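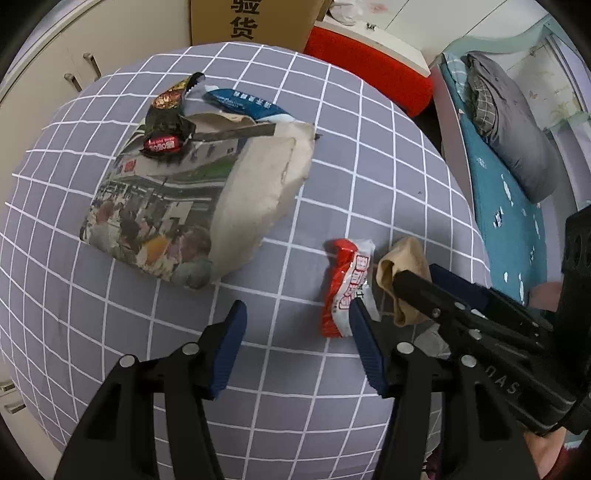
Home | About | Watching | Reading | Archive

Why I still pay for one video essay channel

I cut my subscriptions in January. There were 6 of them, small monthly amounts to people who make long videos about television and movies, and I was watching two. I kept Tania Marikar's channel and let the rest go. A reader asked me why that one, so I'm writing it down.

Her videos are mostly on TV that has dropped out of circulation. The first one I saw was on Stonanby, a soap set in a cannery town that ran for 184 episodes and was then taken off the air between one week and the next. I had never heard of it. My mother had, and she could still hum the theme. The video is an hour and ten minutes long and spends the first twenty on how the show was paid for, which sounds dull and I suppose is dull if you don't care for that kind of thing. I do. By the time she gets to the actresses you understand why the same kitchen set shows up in three different families' houses.

The middle part is the one people share. Two women on the show, Ruth and Della, lived together for four seasons, and the scripts called them cousins. Marikar doesn't announce that they were a couple. She plays the scenes in order, reads from the letters viewers sent in, and lets you see how many of those viewers had already worked it out. Then she talks to one of the writers, who says they were told to keep a spare bedroom in view whenever the two of them were upstairs. I went back and checked after I heard that. The door is open in every upstairs scene I could find.

What I like is that she says where things came from. If she has a script page, she puts it up long enough to read. If she only has someone's memory of a script page, she tells you that. In the Llewellyn video she got a date wrong by a year, and instead of quietly trimming it out she pinned a note and recorded a short correction. A lot of people with bigger channels would have left it.

I don't think all of it works. The Wodex series — four parts on a line of cheap science fiction movies made to sell a home video player — should have been two parts. Part three is mainly plot summary, and she does voices for the robots, which I could live without. She also has a habit of ending on a question and fading to music just when I want to hear what she thinks. In the Brudelar video, the one about the girl group and their Christmas special, she raises the matter of who owned the songs and then drops it. I wrote to ask. She answered in a couple of days and said she had 27 pages of contract she wasn't allowed to show and didn't want to talk around it. Fair enough, but I wish she had said so in the video.

She has something over 3,000 paying members now, by her own count, and puts out five or six videos a year. I have seen people complain in the comments that this is slow. I'd rather have it slow. The channels I dropped had all gone to weekly, and you could hear it. One of them had begun reading out other people's reviews and agreeing with them.

The other thing that kept me paying is the Friday notes. Members get a plain email with what she is working on, what she can't find, and a list of stuff she has watched with a line or two on each. Last month she was looking for anyone who had taped the final week of Stonanby off the air. Somebody in the replies had a tape with most of an episode on it, missing the start, with a weather report in the middle. She said thank you and that she would be redoing the ending of that video when it had been copied.

If you want to try one, start with Stonanby or with Llewellyn, which is shorter and has more jokes. Leave Wodex until you know you like her. They are all free to watch. Paying gets you the email and the videos a few days early, and I have never managed to be early for one yet.

I still owe a post on the library's DVD sale. I came home with two boxes and have only gone through the first — mostly courtroom dramas, plus one season of something with no case that I haven't been able to identify.

14 shares | 9 comments

Older post | Newer post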